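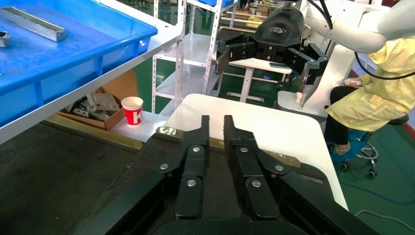 Opening (keep it loose, don't read this bit out)

Hello everyone, thanks for having me, thanks to whoever put the heating on. I'm going to talk for a bit about learning to bake rye bread when you've spent your whole life making white sandwich loaves, and I'm going to be quite rude about my own early efforts. Ask questions as we go, please. I lose my thread anyway so you may as well be the reason.

Say where I'm coming from: home baker, small kitchen, one oven with a door that needs a tea towel shoved in it. I started the rye project in January 2021 when I was stuck indoors and had eaten all the biscuits.

First slide: how I got into it

I'd been to Stullholm on holiday years before and bought a loaf from a bakery called Filtska, down by the ferry. Dark, square, heavy as a paving slab, a bit sour. I ate it with butter and nothing else for the rest of the trip and then forgot about it, the way you do. Then one night I wanted it so badly I could taste it!

So I looked up a recipe and thought, well, it's bread, I can make bread. (Pause for the people who bake rye to laugh.)

The first loaf: tell the brick story. Raw in the middle, crust like a roof tile. I sliced it warm, too, and the knife came out looking like I'd been plastering. Even the birds left it on the lawn.

Second slide: rye dough isn't going to behave

This is the bit I wish I'd understood at the start. With wheat you knead and it goes stretchy and smooth and you feel like a genius. Rye goes to mud. I kept kneading mine because I thought I'd done it wrong, then added more flour, then more, and ended up with a brick (see previous slide).

Wet hands, wet spoon, straight into the tin. It should look like something you'd point a wall with. Smooth the top with the back of the spoon and walk away from it.

Do the spoon impression here if the room seems friendly.

Third slide: the starter

Mine lives in a jar on top of the fridge. I feed it rye flour and water, stir it, put the lid on loosely. For the first few days it smelled of nail varnish and old socks and I nearly binned it, but it settled down. By day 7 it was bubbling nicely and smelled more like apples.

Somebody always asks about bought starters. I did try a dried one from Prusolance, it came in a little packet with very serious instructions, and it was fine! I just like mine better, it's been through a lot.

Fourth slide: what goes in the tin

My everyday loaf, for anyone with a pen:

300 grams of starter, nice and lively
500 grams of wholemeal rye flour
425 grams of warm water
a spoonful of black treacle
two teaspoons of salt
caraway if you like it, and leave it out if you live with my family

Stir, tin, cover, wait. How long depends on your kitchen. In May mine was ready by lunchtime, in winter it took until I'd given up looking. You want little pinprick holes showing on the top.

Oven at 225 to start with, then turn it down a good bit after the first quarter of an hour and give it the best part of another hour. If you've got one of those probe thermometers, use it, I was guessing for ages.

Fifth slide: WAIT

Put this one up and leave it up. Don't cut it until tomorrow. I know. I've stood in the kitchen at midnight with my hand on the bread knife. But the middle needs the night to set, and the flavour's so much better on the second day, and on the third it's better again.

Wrap it in a clean cloth. I used a plastic bag once and the crust went to leather.

Sixth slide: things to put on it

Butter, thick. Pickled herring if you're brave. Văduva plum jam, the one in the squat jar from the deli, which I get through at a shameful speed. Egg and cress is lovely. Strong cheese. Stale ends go in the toaster, and really stale ends go into soup.

If there's time: the story of the loaf I posted to my aunt, roughly 1000 miles, and how it was still perfectly good when it got there. Skip it if we started late.

Pass the tasting plates round now, caraway on the left, plain on the right. Small jars of starter are by the door, so take one home and feed it tonight.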